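Cultmont library hangs on to its Saturday-style hours, for now

Good news for those of us who like a late browse! I popped into Cultmont library at teatime and Yolanda Pennington, who runs the front desk, told me the 7pm closing is safe until at least March. The council had wanted the doors shut by five.

The petition got 1,902 names in the end (mine's on there somewhere, in terrible handwriting) and Shirin Mousavi handed it in at the town hall with a tin of shortbread.
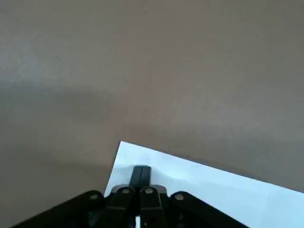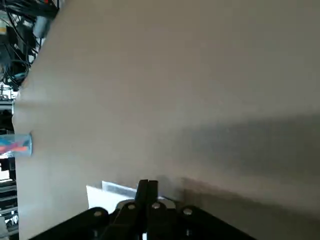

A brown tabletop, with a white arm at the right:
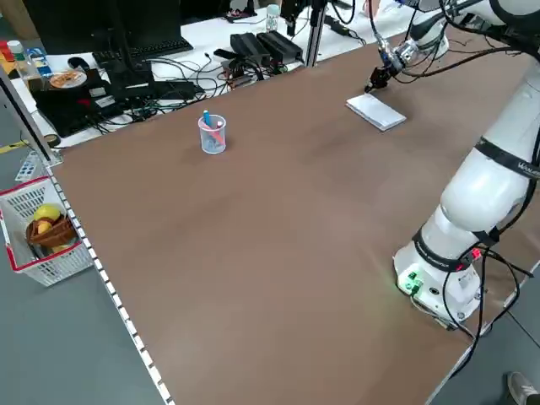
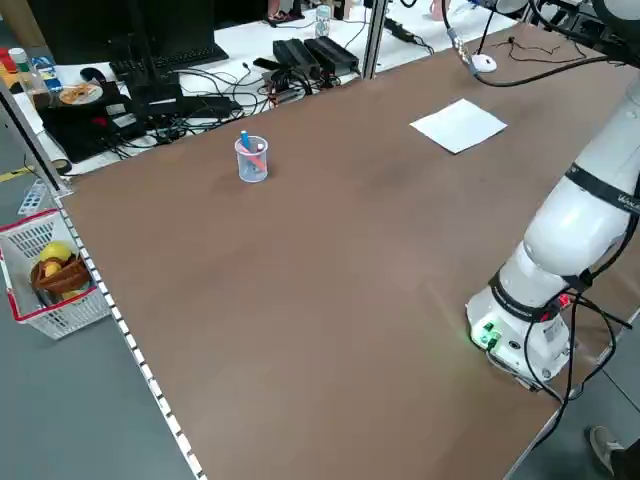

Gordon Arsenault from the council says keeping the lights on will cost almost £4,000, which I'd call cheap for what we get. The homework club alone had 93 children signed up last term, and my two would be lost without it.

What happens after March is anyone's guess. There's a meeting at the Pilkington Rooms at half past six, and I'll be at the back with a flask if you fancy joining me.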